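The Rainy Week We Made a Whole Town Out of Cereal Boxes

My kitchen floor was under blue painter's tape for most of last March, and I have zero regrets. My daughter had decided she wanted to live in a town called Plodari, which she made up in the bath, and Plodari needed a bakery and a fire station and (very firmly) a place to buy hats. We had a stack of flattened cereal boxes waiting for recycling day. So off we went!

I should say I am not a naturally crafty parent. I can't draw a horse. But cardboard towns are wonderfully forgiving, because a crooked house just looks like an old one. We turned the boxes inside out so the plain brown side faced out, taped the seams back together, and I cut the doors while she bossed me around. Cut three sides and fold on the fourth, and you've got a door that swings.

The paint came next. I bought one bottle of washable tempera in each of three colors and mixed the rest in yogurt cups, and we ended up with a sort of mustardy pink that my daughter named Duka and insisted on using for the bakery. Let the paint dry overnight if you can stand to. We couldn't, and the fire station still has a thumbprint on the roof. 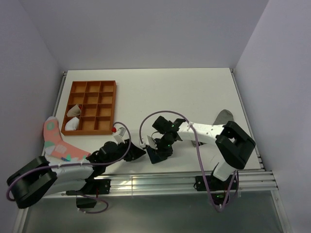

A wooden tray with twelve compartments, and socks in two of them.

Then came the people, and this is where I'd slow right down, especially with preschoolers. We made ours from clothespins, the old kind with the round heads. A scrap of fabric, a dab of glue, two dots for eyes. Done! My daughter made 7 of them in one afternoon and every last one was named Eder, so the town meetings were confusing.

My neighbor Sugeng Siregar came by with his twins that week and showed us a trick I've used ever since: roll a strip of cardboard around a marker, tape it, slide the marker out, and you've got a tree trunk. Crumple green tissue paper on top. The twins planted a forest behind the hat shop and refused to go home until it had an owl in it.

If you're trying this with a group, have the boxes taped and the doors cut before anybody arrives. Small hands and craft knives don't mix, and the waiting is what starts the squabbles. Put out the glue sticks last. I've learned that one the sticky way.

We kept Plodari up for over 50 days, moving it against the wall whenever I needed to mop. The bakery got a second floor. The hat shop closed and became a vet. When we finally folded it all up, my daughter kept one Eder in her coat pocket, and she's already asking for more cereal.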